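Progress report to the funder: teaching kitchen tasks by remote control
29 April 2021
By the Handton project office, Wenport

In this period we continued to record demonstrations in the Wukeden kitchen. The operator moves the arm with a hand controller and performs the complete task, and the system stores the motion together with the video. Our target for the year is 1,000 accepted demonstrations. We have now 121, of which 10 are for the drawer task. This is slower than we planned, and I explain the cause below.

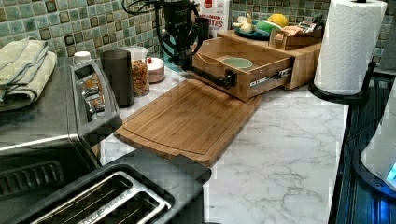

Drawer task: the gripper on the handle, with a bowl in the open drawer.

The drawer is more difficult to teach than the plate or the towels. If the operator pulls a little to the side, the drawer does not run straight on its slide and the recording must be rejected. New operators need five practice runs before we keep their data - for the other tasks, two was enough.

Pesonen has delivered the new controller software, which makes the small hand movements smoother. We started to use it late in the period, so I can not yet report a clear effect.

Until June we will record only drawer tasks. We ask you to approve one more operator for this time. The budget for equipment stays without change.

Recent reports
- Choosing the hand controller
- Safety rules for operators
- Wukeden kitchen: first set-up

This site uses cookies. By continuing you accept our cookie policy.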